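Stusel household sim pack, six weeks in: pretty rooms, one scary table

I've been putting off writing this because I wanted to like the Stusel pack more than I do. We bought it in December for our two-arm mobile robot, and it replaced a pile of homemade rooms that Leokadia Sowa and I had been patching together for years (gray boxes, mostly, with one sofa that fell through the floor if you looked at it wrong). You get 55 furnished rooms, a robot controller, a little fault logger and a scene editor. I paid for the small-team license out of our own budget, so no favors owed.

First, the good stuff, and there's plenty of it! Install took me almost 25 minutes, coffee included. The rooms load fast. The surfaces get randomized in ways I'd never bother to set up by hand, so you'll open the same living room twice and get walls that belong in a castle the second time. The first week I just drove around looking at other people's imaginary furniture. Rima Akl, who runs our real robot, came over to see one thing and stayed through lunch.

Then I started on table clearing, and that's where the trouble came in.

The job is simple. The robot drives up to a table, reaches over it with both arms, picks up whatever the task asks for and puts it on the counter. Most of the time the pack handles this fine. But every so often, as the left arm comes down near the edge of the table, the gripper keeps going. No slowdown, no contact warning, no stop. The fingers sink into the tabletop like it's pudding, and a second later the physics engine notices and throws everything. Cups in the ceiling. The first time I laughed out loud. The fourth time I quit laughing and started a log.

I ran 236 trials in one room, same task each time, with only the starting spot of the robot changed. In 40 of them the gripper went into the wood. Every bad one was on the left side, and every bad one was within a hand's width of a corner. The right arm never did it once, which drove me a little crazy until Leokadia had me turn on the collision view.

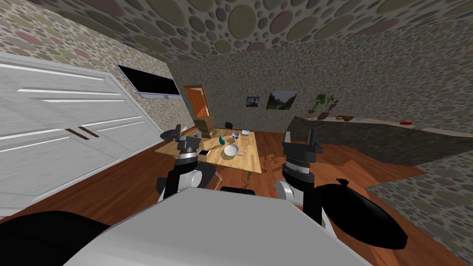 Robot's-eye view in the living room, left gripper just above the near corner of the table.

So what's going on is that the shape you see and the shape the physics uses aren't the same shape. The table in this room has a collision box that stops short of the drawn top at the near left corner. The planner checks against the box, decides the space is free, and sends the arm right through. The phone on that side of the table has its own perfectly good collision shape, so if you come down on the phone you get a nice clean stop, and if you come down next to it you get pudding. My guess is that somebody resized the tabletop and forgot the box underneath.

Okay, so it's a bug, everybody has bugs. What bothers me is the safety side. The controller in this pack comes with a force limit that's supposed to halt the arm when it pushes against something hard. It's advertised as the same limit you'd carry over to hardware. In the bad trials the limit never tripped before the blowup, and the fault logger wrote those runs down as "completed, object displaced." Completed! If I'd been training on those logs overnight without watching, I'd have taught the robot that pressing down through a table corner is a fine way to get at a phone.

Rima was not amused. She'd already been bitten once by settings copied over from our older simulator (the Poon one, long gone) and she flatly refused to load anything from this pack until I'd shown her the arm stopping properly. She was right, and I've got the dented bench to prove it from last time.

I wrote to support, and I'll give them credit, I heard back the next morning from Henrik Ackermann. He asked for my log, reproduced it that afternoon and sent over a replacement table file. With the new file I reran the bad starting spots and the gripper stopped on the wood every time. The logger still calls a blowup "completed" if you cause one some other way, though. He says it's on the list. I've been on lists before.

Smaller gripes, while I'm here. The shiny floors look great and eat frame rate. The editor has no undo for moving furniture, so save first. The manual covers the force limit in one paragraph, and the paragraph sends you to a page that doesn't exist.

If you already own it, do this before you train anything: turn on the collision view, walk the robot around each table and look hard at the corners. Then push a gripper straight down on the wood on purpose and check that it halts. It took me an afternoon for the rooms we use, and I found one more short box, on a shelf in a bedroom.

Would I buy it again? Yeah, I think so, for the rooms and for the quick answer from support. Three stars out of five for now. I'll bump it to four when the logger learns to say "fault."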